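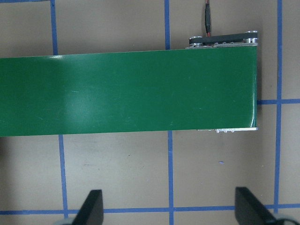
How to watch a conveyor demo without being sold to

We use cookies to improve your visit. Accept / Manage settings

Open days like the one at Hakthorpe in February are built to impress. Go with a list.

1. Look at the belt before the arms. Scuffs tell you more than the brochure does.

2. Ask for the failure log. Rurarex quotes 1,000 picks on its handout and doesn't say how many were dropped.

3. Get them to move the part. A push-button switch placed a hand's width off its usual spot is a fair test. Ask for four goes, all in front of you.

4. Find out who is driving. Two arms over one belt could be running a program or following a person at a desk.

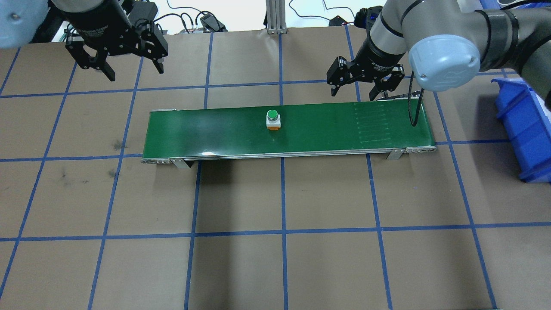 Does a good demo mean it will work on my line?

It means it worked on theirs, with their part and their lighting. Send a box of your own switches and ask for a second visit.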